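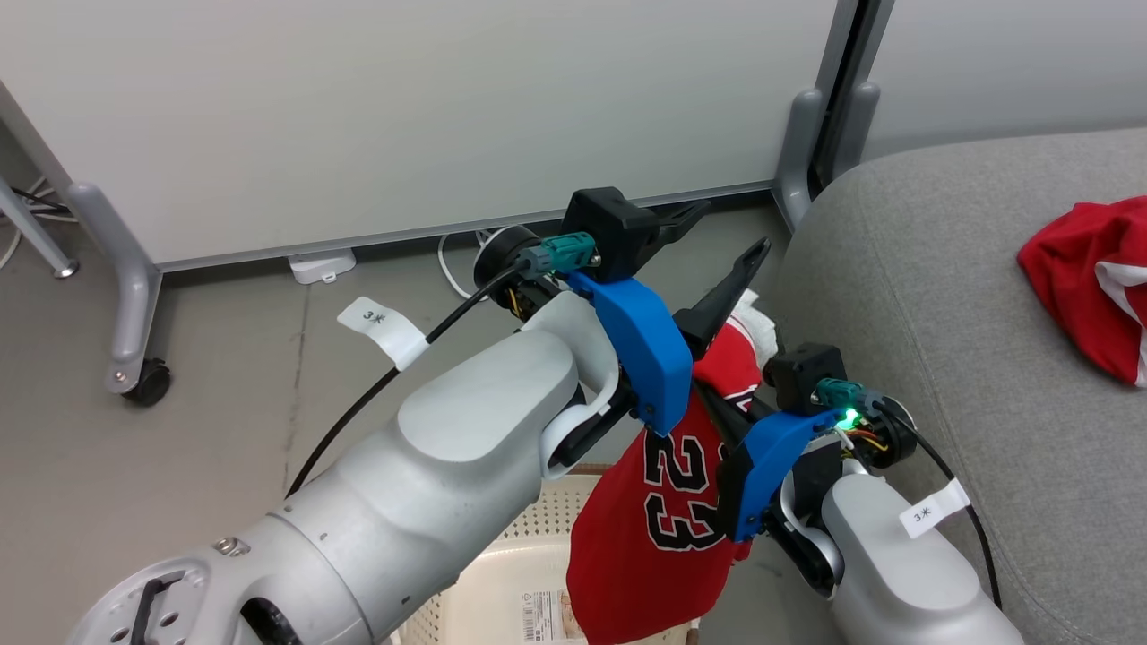 Both arms on the number 23 shirt, basket underneath.

Home News Cells Spares Contact
Search this site Search

The laundry cell has had its July service, which took 44 minutes and most of my patience. It would have been 17, but a cable on the left wrist had been routed by an optimist. Both camera leads now have enough slack for a full reach. Please leave it there, however untidy it looks to you.

The blue brackets were nipped up while we were at it. Briggs sent replacement screws, 78 of them, for a job that wanted four. They're in the drawer marked Plomik, with everything else that isn't Plomik.

Finger tips next. Wipe them, check the grooves for fluff, open them fully and look for play at the base. If one waggles, log it under Ulter and don't reach for the glue. We've been down that road.

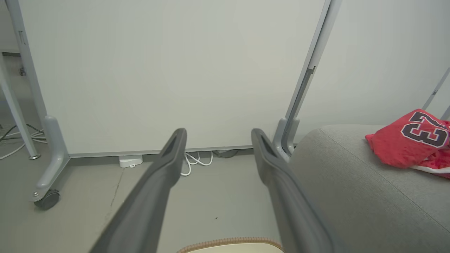
Over at Civitz they reckon we wipe too often, and that once every 17 shifts keeps their tips gripping perfectly well. They also asked if we had any spare screws.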